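Koltar 2703 bread knife: a longish review from someone who bakes too much

I have been putting off buying a proper bread knife for the best part of my adult life, and I suspect plenty of you have too. You get by with whatever was in the drawer when you moved in, and the loaf comes out like a doorstep at one end and a communion wafer at the other, and you eat it anyway. Mine was an old thing with a cracked handle that had been my aunt's. I was fond of it, but it tore sourdough to bits.

The Koltar 2703 cost me £70 from Padstead, the cookshop by the station, and I'll admit I walked round the block before going back in to pay. That is a lot of money for a knife that does one job. I've had it for five months now and used it nearly every morning, so I feel I can give a fair account of it.

The blade is long, a good deal longer than I was used to, and it took me a week to stop sawing in silly little strokes. Once you let it have its full length it goes through a dark crust beautifully, with hardly any pressing down. Toast slices are where I notice it most. I can finally get two even ones side by side, thin enough to drop into the toaster without wedging, and they brown at the same rate (a small thing, but breakfast is much calmer for it!). 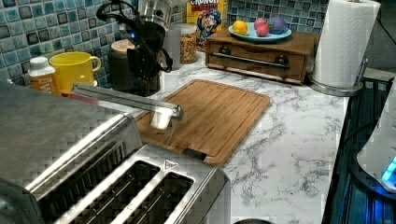
Purificación Moya wrote in after my first few notes on this knife to say that she finds the handle too fat for small hands, and that after a big batch of loaves her thumb aches. She went back to her old Brennan for rolls and keeps the Koltar for anything with a real crust. I do see what she means. My hands are on the large side and it suits me very well, but do go and hold one before you buy if yours aren't.

It isn't only for bread, of course. Tomatoes are lovely with it, and it makes short work of a pineapple or a butternut squash if you go gently. Sponge cake was the surprise – I split a Victoria sponge in August for a birthday and the halves were so level I called people in to look. It is less happy with anything soft and sticky. A warm ginger cake clung to the teeth and came away in lumps, though I should have let it cool and I know it. 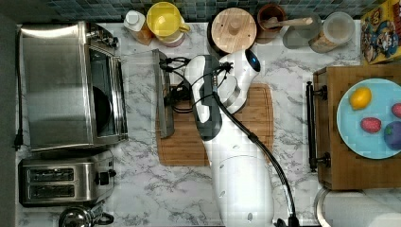
Glass dish and chopping board on the marble worktop

Now, the grumbles. The cardboard sleeve it comes in is useless after a fortnight, and a knife this long won't go in most blocks, so you'll want a magnetic rack or a separate guard. I bought a plastic one from Bondeck and it does the job, although it slides off if you pull the drawer open in a temper. The leaflet says to wash by hand, in tiny print on the back where you'd never think to look. I dry mine straight away with a tea towel and it still looks smart.

The other thing to mention is that it eats chopping boards. The points are sharp enough to score a groove with each slice if you carry on past the bottom crust, and I had to learn to ease off at the end. 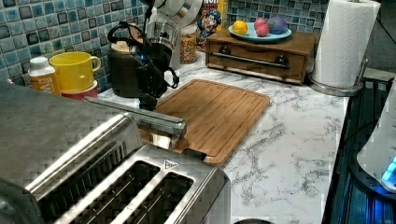

A rub of oil every so often helps a wooden board along, and I've got into the habit of keeping one side for bread and the other for onions and garlic, so that the toast doesn't taste of last night's curry.

As for sharpening, I haven't needed to yet. Serrated edges are fiddly at home and I'd sooner hand it to somebody who knows. Florante Enriquez does mine at the market along with the kitchen scissors, and he reckons I can leave it until next spring at the earliest.

Would I buy it again? Yes, and I've already talked my sister into one. If you only ever eat sliced white there's no sense in it, and the cheaper Brennan would see you right for a weekend loaf. For anybody baking two or three times a week, I'd say save up and get the 2703. Four stars from me, with the missing one for that wretched cardboard sleeve.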